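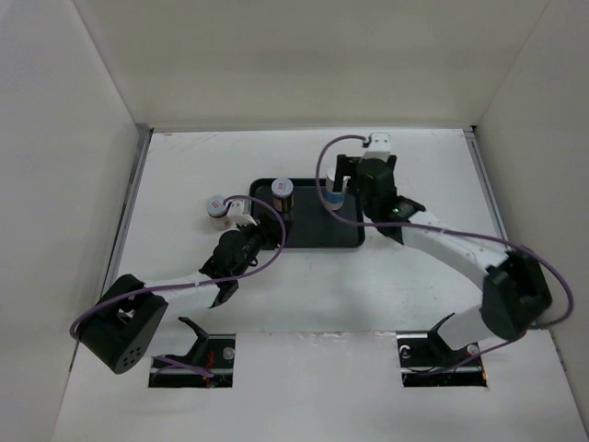
Two arms, one black tray

Zedari handset update - anyone else losing mobile data?
Reading time: 2 min
Print | E-mail

wmushi90
Put the February update on last night, 2689 MB, took ages. Now mobile data drops every time the screen locks. Wifi fine. Calls fine. Anyone?

L_Preda
Same. Network reset sorted it for an hour, then back again. On Osbridge if that matters.

kioko_g
It's the network not the phone. Osbridge have had masts down round Rencombe all week.

wmushi90
Not near Rencombe. And my wife's on Osbridge, older phone, no update, works perfectly.

kioko_g
Older phone probably sits on a differnt band. Doesn't prove anything.

L_Preda
Two of us, same update, same fault. Come on.

jeptoo
Turn off adaptive battery, then restart. Build 1609 here and it's held since this morning. Mobile data only though - hotspot still rubbish.

wmushi90
Will try. Shop wanted 104 quid to "look at it" btw. No chance.

kioko_g
That's a workaround for a battery setting, so you'd want to rule out the sim as well. Swap it before blaming Zedari.

jeptoo
Did swap it. Twice.

wmushi90
Battery thing off, restarted, ok so far. Will report back tonite

Related threads
Van Dijk sim only - worth switching?
Zedari charger getting hot
Osbridge roaming charges, refund refused
Which build are you on?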